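Kitchen cell gets a tune-up at Cevwood

April 4, 2023

The kitchen robot at Cevwood's Stenduvau workshop is back on its counter, and it's great to see it there! The crew spent 80 minutes on setup: checking the gripper fingers, tidying the cable run and teaching the arm its positions over the serving tray again. A small block on the tray serves as the target. Next comes a run of 30 picks, with a finger check after every 15. A second cell, at Gelow, gets the same care in July. 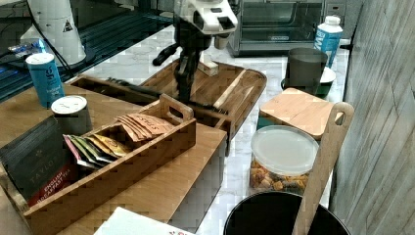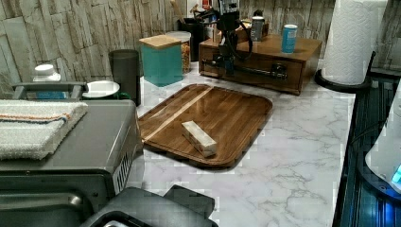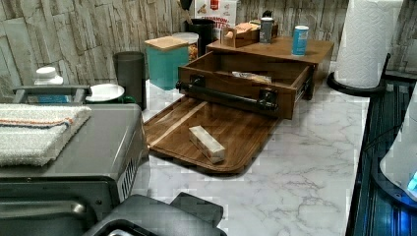 The tray and its small block on the marble-look counter at Stenduvau.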